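Skamirura Tabletop Kit: Evaluation Release

Released Tuesday, August 13, 2019
Maintained by the Brestbridge evaluation group, Guseddale

Summary

Skamirura is a two-arm tabletop kit sold by Gajdoš. Brestbridge leased one unit in July to decide whether it suits our shelving and tidying work. This release holds the recordings we made during the lease, our notes on the hardware, and the scripts needed to read the files. It is meant for other labs weighing the same purchase.

Contents

300 recordings, each stored in its own folder
joints/ arm and gripper positions, one file per arm
video/ fixed view of the table
notes/ operator comments, plain text
tools/ reader and playback scripts

Folder names give the task code and the recording number. Task codes are listed in notes/tasks.txt.

The tasks

All tasks use household goods on an enclosed table. Books are the main item, in mixed sizes and colours, and a two-level rack with a wire frame serves as the shelf. Other goods, such as fruit in a plastic basket, are left on the table as clutter. Layouts were changed by hand between recordings. 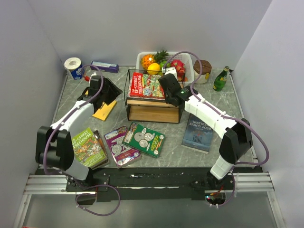

Operators were free to use either arm or both. Recordings where an item was dropped have been kept and are marked with a D in the task code. If you want clean runs only, pass the --no-drops flag to the reader.

Review notes

Setup took two of us an afternoon. The printed manual is good on mounting and thin on calibration. We ended up recalibrating both arms at the start of each day, and we would budget time for that.

The grippers do well with thick books and poorly with thin paperbacks lying flat. Tilting the book against something first helps. The cables need slack at the elbow or they pull when an arm is fully extended. Re-tie them after any change to the mounting.

Gajdoš support answered our emails within a day, except over one long weekend. Spare fingers are sold only in full sets.

Known problems

Recording 7 has no right-arm file.
Recording 9 starts late and is missing the approach.
Colour balance shifts between morning and afternoon sessions.
Some operator comments use old task codes. The reader maps these to the current ones.

Using the files

Run tools/check.py first. It reports missing or damaged files. Playback on hardware should be done at reduced speed with the table cleared. Timestamps are in milliseconds, so divide by 1000 if your software expects seconds.

Licence

Free for research and teaching. Please credit Brestbridge and note the release date. Commercial use needs written permission from our Guseddale office.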